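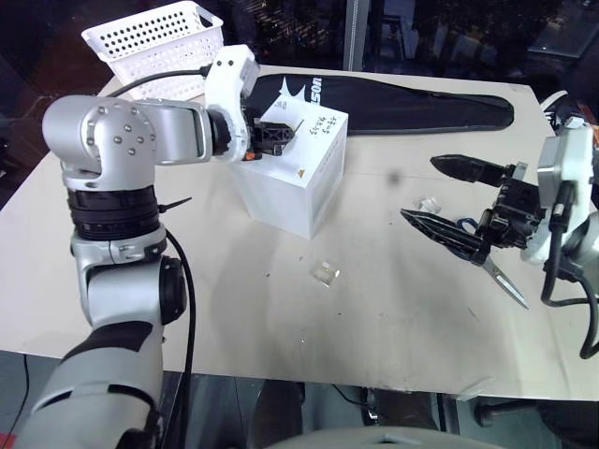 ## Zerkach dock temperature logger

Every firm that sells to hauliers promises you'll never lose a chilled load again. We don't believe them either, so please read this page before you order.

The Zerkach is a small logger that rides with the pallet. It takes a reading every 5 minutes and keeps it until the lorry reaches a bay with a base unit. The base unit then copies the readings to your account. If the driver parks up for the night two miles short of the depot, you won't know a thing until morning. Live tracking costs a good deal more, and most of the depots we talk to look at the map for a fortnight and then stop.

### What it's good for

Arguments, mainly. A customer says the yoghurt turned up warm, you say it didn't, and the log shows which of you has to pay. Flynn Waaka runs nights at the Kestalthorpe depot and bought a set to prove his trailers were fine. Two of them weren't. He kept the loggers, though he still thinks the brackets are flimsy and he has a point.

### What you get

- 8 loggers, numbered on the case
- 1 base unit and mains lead
- Brackets and screws (buy better screws)
- A year's access to the account pages

One base unit will handle up to 200 loggers. We wouldn't run that many through a busy bay, as copying slows down when several trailers back in together.

### Batteries

The sales sheet from Britura, who make the case, gives a battery life measured on a bench in a warm room. Cold stores are harder on batteries. Change them every January and write the date on the lid.

### Does it work with our planning software?

It sends a plain spreadsheet file. If your software can read one, yes. There is a direct link for Danladi Route Planner, but Funmilayo Bassey on our support desk would rather you tried the spreadsheet first. The link drops out whenever Danladi is updated.

### Returns

Send the set back within 2 months, in any box you like, and we refund the lot less postage. Missing loggers are charged singly. Check the trailer floor before you ring us.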